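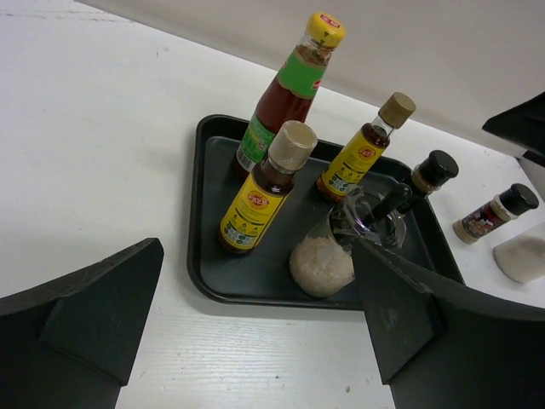

Pass the Soy Sauce
A night with the Kargate kids who are teaching an arm to clear the table

I'd been told to expect noise. My own school robotics club (a very long time ago!) was mostly yelling and burnt fingers, so when I walked into the Emotville Robotics Club in Kargate I was braced for it, and what I got was a room full of teenagers staring at a tray of condiments in total silence. Somebody shushed me. I sat down.

They're getting ready for the Chiriac Cup, a student competition where your arm has to tidy a kitchen table in 20 minutes. The organisers mark it out of 1000, and in April the Emotville team, Alska, came home with 962, a number I heard from pretty much everyone before I'd got my coat off. The lost points were all in sauces and spices. So sauces and spices it is, every practice, until they're sick of the sight of them.

And I have to say, it's a nasty little job once you start thinking about it. Two bottles with the same yellow label stand on the same tray, with a taller green-labelled one for company, and a program that tells things apart by colour is going to have a rotten time choosing between the matching pair. The dark jars are a different headache again. I asked why they didn't just buy easier groceries and got a look I probably deserved.

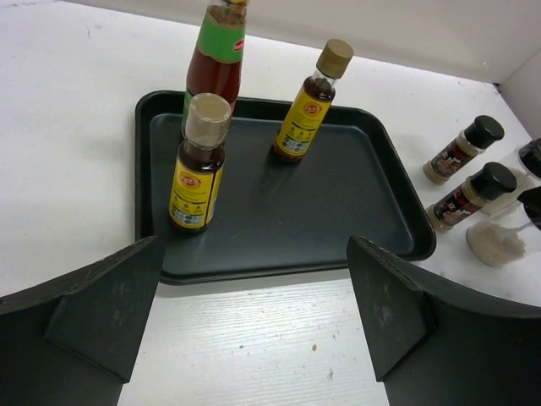 The bit I liked best was the arguing, which starts up the second a run is over. One camp wants the arm to go slow and come in low on everything. The other camp says slow is how you run out of clock, and they have a spreadsheet (of course they do) to back it up. There are 16 kids in the club this year and I'd say I heard 16 opinions on how hard you should squeeze a glass bottle. I was asked for mine. I said "gently?" and it went up on the whiteboard under Guest Suggestions, where it's apparently still waiting for testing.

Small stuff is what's driving them up the wall now. A tall bottle gives you plenty to grab, but a spice jar is short and smooth, and a loose cap lying flat on a white table is worse than either.
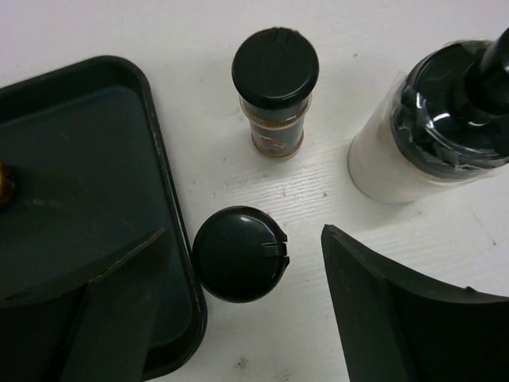
One of the older students told me she'd take a whole tray of bottles over a single cap any day, "because if you're a hair too high you close on nothing, and if you're a hair too low you're pushing on the table." She's rewriting the approach so the arm slows down only for the last little stretch, which might even get the two camps talking to each other again.

I stayed well past pack-up. They let me drive for one go, and I steered the thing straight past the bottle I was after, twice, to general delight. The club is taking new members until the end of term, and beginners are welcome. Bring a snack, and if you've got a half-empty jar of something at the back of the cupboard, they'd love that too.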